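Rechercher sur le site OK
Patrimoine écrit > Rapports d'avancement

Publié le 9/1/21 par Vratislav Jelínek, chargé du fonds Griltdale

Rapport intermédiaire à la Fondation Durner — catalogage et conservation des plans cadastraux du fonds Griltdale

Le présent rapport rend compte de l'exécution de la deuxième tranche du programme soutenu par la Fondation Durner. Il porte sur le reclassement, la restauration légère et la description des plans parcellaires provenant de l'ancien cabinet d'arpentage Griltdale.

1. État du catalogage

À la clôture de la période, 1 290 plans sont décrits et cotés, sur un ensemble estimé à près de 2 000 pièces. Les notices comprennent la commune, l'échelle, le nom de l'arpenteur lorsqu'il est lisible, les dimensions et l'état matériel. La série des chemins vicinaux est achevée. Celle des moulins et cours d'eau a pris du retard : plusieurs liasses mêlaient des minutes et des copies tardives, et il a fallu reprendre les cotes attribuées lors de la première tranche.

L'identification des toponymes demeure la tâche la plus longue. Les graphies varient d'un arpenteur à l'autre, parfois sur une même feuille. Une table de concordance a été ouverte et sera jointe au rapport final.

2. Conservation

Les pièces roulées ont été mises à plat par humidification contrôlée, puis placées en chemises de papier permanent. L'atelier Ojeda a pris en charge 42 plans entoilés présentant des déchirures ou des lacunes ; 31 ont été restitués, accompagnés de leur fiche de traitement. Les autres portent des lavis sensibles à l'eau et font l'objet d'essais préalables. Le devis initial n'est pas modifié.

Des traces de moisissures inactives ont été relevées sur le lot provenant de Breveck. Ce lot est isolé et sera dépoussiéré avant toute manipulation.

3. Exécution budgétaire

Les dépenses de conditionnement sont conformes aux prévisions. Le poste « déplacements » est sous-consommé, la visite au dépôt de Breveck ayant été reportée. Nous sollicitons l'accord de la Fondation pour affecter ce reliquat à l'achat de boîtes plates de grand format, dont le besoin avait été sous-évalué.
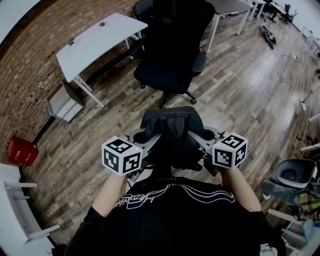
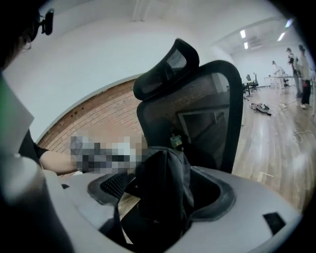
Fauteuil de bureau noir à appui-tête (deux vues).

4. Suite du programme

La reprise de la série des moulins est prévue en février, de même que le contrôle des notices déjà saisies. La table de concordance sera transmise à la Fondation dans sa version provisoire, pour avis sur la présentation. La demande de réaffectation mentionnée au point 3 fait l'objet d'un courrier séparé.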